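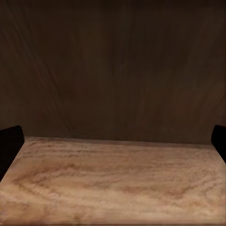 My job in the two-arm cell project was setup and upkeep, so I spent the spring looking after a machine that only exists on a server in Fleltadville. I figured that would be the easy part (no grease, no loose bolts, no waiting for spares to come in from Hemanstead!) and I was wrong within a week. The wrist camera alone ate most of my March. When you look out between the fingers at the table and the dark cloth behind it, the left finger takes up more of the border than the right one does, and the back edge of the table tips down a little toward the right. I stared at that tilt for ages trying to decide how much belonged to the camera mount and how much was just where the wrist happened to be pointing.

Valter Brandão, my lab partner, wanted to fix it by nudging numbers in the mount file until it looked right. We tried that. It looked right in one pose and worse in every other pose, so I put the old values back and did it the slow way, one joint at a time, writing down the angle I asked for and the angle I got. By the end I had 124 rows in the notebook. Row 57 is where I found the problem: the last wrist joint on that arm had a zero offset left over from an older model. It was small, but the camera hangs off that joint, so it got everything.

## The start-up check

After that I wrote a start-up check, and we run it every time the cell is loaded. We named it Dravar for no good reason. It goes like this:

1. Load the cell with nothing on the table.
2. Open both grippers all the way and read back the finger positions.
3. Send the arms to the park pose, then to the reach pose, then to park again.
4. Compare the joint angles with the saved ones and stop if any of them is off.

Step 3 used to be one move. I split it up when I noticed the error didn't show going out, only coming back.

The reach pose took some arguing. Valter liked both grippers straight down over the tabletop, nice and tidy, but a pose like that hardly turns the wrists and would have sailed right past my row 57 bug. I wanted the two arms doing different things, one angled up toward the dark board and the other lying nearly flat over the light wood. We went with mine.
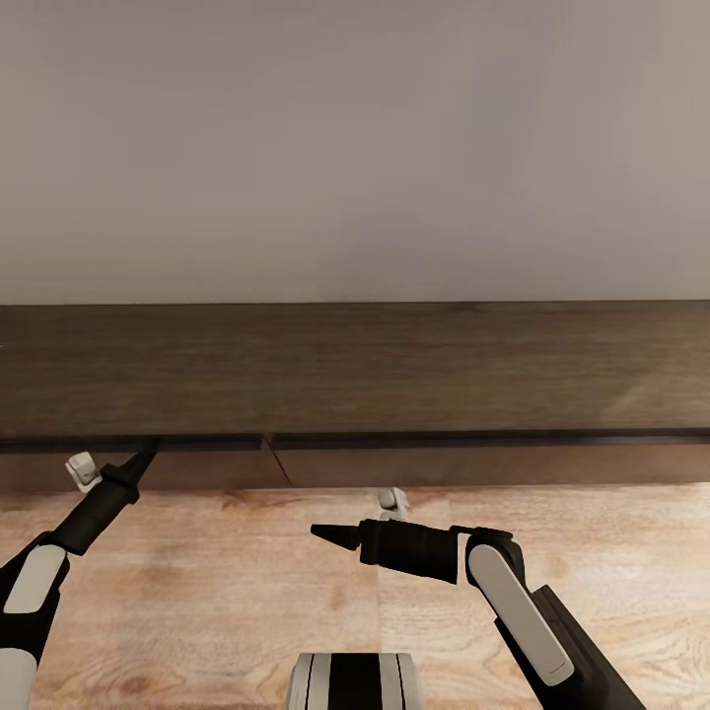 Getting close to the front of the board is the part I'd warn the next group about. Our collision shapes are chunkier than the arms look, and for a while the check kept failing with a contact error when there was plainly a gap on screen. I turned on the collision view and found a big box around the gripper where there should have been a cone shape. Swapping it took ten minutes, finding it took two evenings.

We've now run the check over 400 times. Most of the failures were mine: wrong file loaded, a gripper left half closed, that kind of thing. The Hauser log viewer helped a lot once I stopped fighting its color scheme.

## Still to do

- The saved angles live in one file on my account. They need to move to the shared folder.
- The right arm still settles slower than the left after a big move. I raised the damping on the elbow and it got a bit better, but I haven't tried the shoulder.
- The mount file needs comments. I know what every line in it means today and I doubt I will next semester.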